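14 de março de 2024

# Bolsas Pando: inscrições abertas, e este ano há mudanças

Ora cá estamos outra vez! Abriram as inscrições para as bolsas de estudo Pando e, como todos os anos, a minha caixa de correio encheu-se de perguntas antes de eu ter tido tempo de escrever uma linha. Vou tentar responder a quase tudo de uma vez, e o que faltar fica para a sessão de esclarecimento.

Comecemos pelo que interessa a toda a gente. São 23 bolsas, cada uma no valor de 3.000 euros, para alunos que terminam agora o secundário e entram no ensino superior ou num curso técnico superior profissional no próximo ano letivo. O dinheiro vem da Stovik e da Fedeo, que já apoiavam o programa, e da Shin, que entra pela primeira vez (bem-vindos!). No ano passado recebemos 151 candidaturas, e eu li-as todas, algumas no comboio, outras já de pijama. Gostei mais do que estava à espera.

A grande novidade é que os cursos técnicos passam a contar exatamente como as licenciaturas. Andei anos a pedir isto. A Eilidh Rutherford, que coordena o júri, também andou, e quando a decisão saiu telefonou-me só para dizer «finalmente» e desligar. Quem quer estudar soldadura, cozinha ou manutenção de elevadores concorre em pé de igualdade com quem vai para Direito, e a carta de motivação é avaliada pelos mesmos critérios.

A segunda novidade é mais pequena mas vai poupar muita dor de cabeça: deixou de ser preciso entregar a declaração de rendimentos em papel. Basta o comprovativo em PDF, junto com o formulário. As cartas de recomendação passam de duas para uma, e pode ser de um professor, de um treinador, de uma chefe de escuteiros, de quem vos conheça bem e não seja da família. Tios não valem – já me perguntaram.

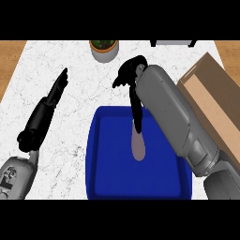

A carta de motivação continua a ser a parte que mais pesa, e continua a ser a parte que mais gente deixa para a última noite. O limite é de uma página. O júri quer saber o que vão estudar, porquê, e que diferença vos faz a bolsa, contado com as vossas palavras e com pormenores que sejam mesmo vossos. Se quiserem falar do balcão de mármore branco com veios cinzentos e do vaso de rebordo cor de terracota ao pé do qual fazem os trabalhos de casa, falem, que isso diz-me mais do que três parágrafos sobre «a paixão pelo saber». O Jong-dae Ham, bolseiro de uma edição anterior, escreveu a carta inteira sobre a primeira vez que arranjou uma torradeira. Hoje está no segundo ano de Engenharia Eletrotécnica e ainda me manda fotografias de torradeiras.

Para quem fica bloqueado diante da folha, a Najwa Salameh e a Sun-ja Moon voltam a dar apoio à escrita, na biblioteca da associação, sem marcação e sem custos. Levem um rascunho, mesmo que esteja péssimo. Elas não escrevem por ninguém (houve quem tentasse), mas fazem boas perguntas, e saí de lá uma vez com um texto meu cortado a metade e muito melhor.

Quanto à papelada, o formulário está na página do programa e pede:

- dados pessoais e escola atual;
- notas do 10.º e do 11.º ano e as que já houver do 12.º;
- carta de motivação;
- uma carta de recomendação;
- comprovativo de rendimentos do agregado.

Atenção às notas: não há média mínima. Repito isto todos os anos e todos os anos alguém desiste por achar que 12 ou 13 valores não chegam. Chegam! Na última edição, a média contou menos do que a carta e a situação familiar, e este ano a fórmula mantém-se.

Depois da triagem, o júri chama cerca de 42 candidatos para uma conversa curta, presencial ou por vídeo. Não é exame nenhum. A Ha-rang Geum, que entrou para o júri no ano passado, costuma começar por perguntar o que é que a pessoa comeu ao pequeno-almoço, e a partir daí a coisa anda sozinha. Quem não tiver computador ou ligação decente em casa pode usar uma das nossas salas, é só avisar com antecedência.

Os resultados saem em agosto, por e-mail, para todos os candidatos, incluindo os que não ficarem. A bolsa é paga em duas partes, a primeira depois da matrícula e a segunda no início do segundo semestre, mediante prova de que continuam inscritos. Quem mudar de curso a meio não perde o dinheiro, mas tem de nos dizer.

Professores e diretores de turma que me leem: se tiverem um aluno que acham que devia concorrer e que nunca o fará sozinho, digam-lhe. Muitas das melhores candidaturas que li começaram com um empurrãozinho desses. E se a escola quiser uma visita nossa para explicar o programa, ainda tenho algumas manhãs livres, escrevam-me para a secretaria.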